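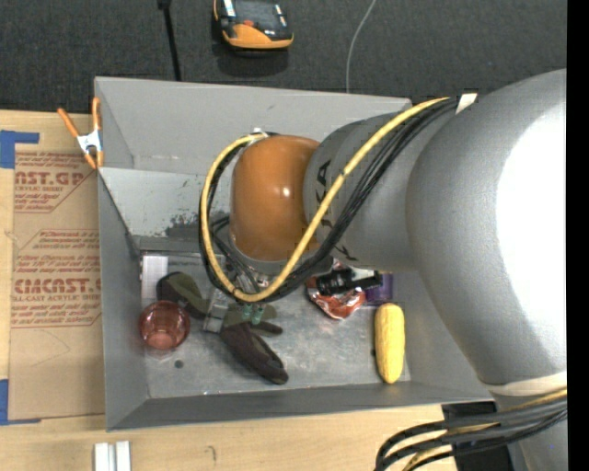

Buying the second arm: Brisa Olvera on what the first one taught Tridmont

March 19, 2018

Brisa Olvera has ten minutes before a supplier call and spends the first two looking for a pen. She looks after equipment spending at Tridmont, a small outfit that tests bin picking for warehouse customers. One arm so far. A second one is in the budget, or mostly in it.

"Everyone asks me what the arm costs," she says. "Fine, ask. But the arm is the line I worry about least. It's the rest of the sheet."

The rest of the sheet, then. Grippers and spare fingers. Cables. Mounting. Safety gear, electrical work, training, freight. She keeps a running list and it's up to 63 lines. The first version had 36.

What got added? "Cables, mostly. Cable dressing. You get a quote for a bare arm and it looks lovely, then you run power and signal down to the gripper and it all needs slack to move, and fixings, and spares. I'd put down one figure for 'cabling, misc'. Never again."

Then there's the stuff that goes in the bin. Tridmont picks from a mixed lot, things like work gloves, a shiny wrapper, a translucent cup, a corn cob. Soft, see-through, crinkly, bumpy. Olvera fought for a proper budget line for it and got $2,000 for the year, which covers test items and replacements.

"People laughed at that one. But if you only test on nice square boxes you'll buy a gripper for nice square boxes. Our customers don't ship those. Well, some do. Plolley does. Most don't."

On grippers she is blunt. Don't choose before you've tried. Two vendors, Punov and Arriaga, agreed to lend hardware for the trials, and she wants that in writing for the next round, with dates. "Arriaga's loan was four weeks. We lost one to an adapter plate that hadn't been ordered. My fault, I had it down as included." It's now a line of it's own.

Her other regret is size. The first arm is big. It reaches well past the bin, and that reach had to be paid for again in floor space and in the electrician's bill.

So smaller this time? "Probably. I'd like to say yes. The crew want the same model so the spares are common, and they've got a point – one shelf of parts, one set of training. I've costed it both ways. There's less between them than I thought."

She won't share the totals. She will share the contingency, 4 per cent on the first purchase, and makes a face about it. The new one is higher. How much higher depends on a meeting she hasn't had yet.

What about the cheap end? Spring clamps, tape, a metal bin on a wood tabletop. Olvera is all for it. "Spend nothing on the bench until you know where the bench should be. We moved ours in February. If it had been a custom fixture I'd have cried."

Leasing came up too. She looked at it for the second arm and the monthly figure was OK, but the terms on modifications were not. Punov offered a buyback instead. She's still reading the fine print, and hasn't recieved the final version.

Last question, timing. She wants the order in before the end of the financial year, with delivery, install and training on seperate dates so that one slipping doesn't hold up payment on the others. Her phone is already ringing. "That's them. Put down that I'm asking for free freight."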